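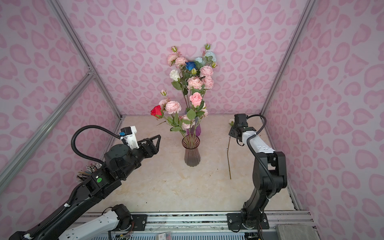
4.2 Uploading a guest post

1. Sign in to Trelel and open Posts > Guest.
2. Select New. Paste the text as plain text; formatting copied from a word processor is removed on saving.
3. Fill in the Contributor field. The name appears under the title.
4. Type the editor's note in the Intro box, up to 3000 characters.

Note: the Intro box does not accept links.
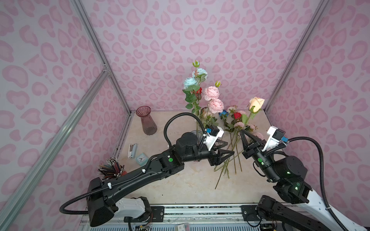 5. Choose a layout. Flakberg sets the note in italics above the post; Lloyd places it in a side column.
6. Press Preview, then Schedule.

Caution: changing the layout after step 6 clears the schedule. Set the date again before leaving the page. Drafts are kept for 12 months.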